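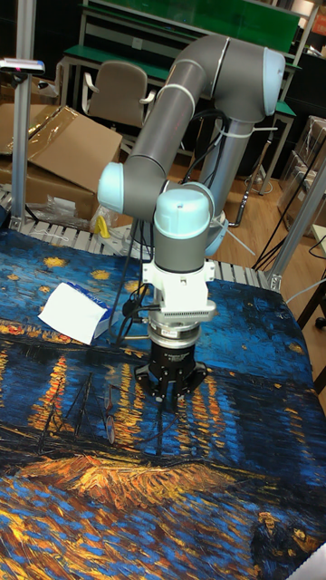

Washing a big printed cotton tablecloth without fading it

I have a large printed tablecloth that belonged to my aunt, who bought it in 1985 on a trip to Tangen and used it for every family dinner I can remember. It came to me in July, along with a box of napkins and a gravy boat I will never use (but couldn't say no to!). The print is mostly deep blue with some yellow, and it has a gravy stain near one corner and a musty smell from the closet. The care label wore away long ago. I'd love to put it on the table for the holidays, but I'm so nervous about the blue running into the yellow. Can I machine wash it, or is this a job for the bathtub? We have hard water here in Lelstead, if that matters.

Posted by bluecorner3547
Sep 18, 2026

3 answers

marigold_porch

Oh, I do love an old tablecloth, and I'm glad yours is going back on a table. Before anything else, wet a white rag with cool water and press it on the blue, somewhere near the hem, for a minute or so. If the rag stays white you can relax a little. If it picks up color, keep the whole thing out of the tub and ask a good cleaner to look at it.

Assuming the rag is clean, fill the bathtub with cool water and a small spoonful of mild soap with no bleach in it. Lay the cloth in as flat as you can and let it sit for some 9 minutes, moving it gently with your hands. Then drain and rinse until the water runs clear. Don't wring it. Roll it up in towels, press, and dry it flat in the shade.

For the gravy, dab a drop of dish soap on the spot first and give it a little time before the bath. Old grease can be stubborn, so you may need a second try another day.
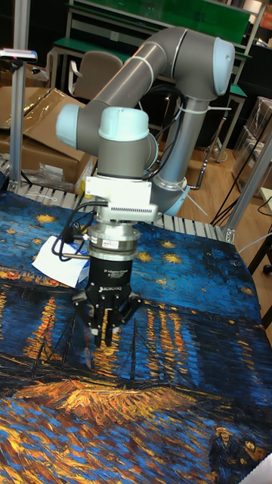

tubandline

I just put mine in the machine on cold, gentle, and it's fine. Zostosis powder. Never had a problem, though mine is newer than yours.

hemlock_lane

Please do the rag test before you try the machine! I lost a lovely red runner that way. On the hard water, I add a splash of white vinegar to the last rinse and the cloth comes out softer. I've used Flasier soap flakes for years and like them, but any plain soap should do. For the smell, hang it indoors near an open window for a day or two before you wash, and iron it on the wrong side while it's still a bit damp.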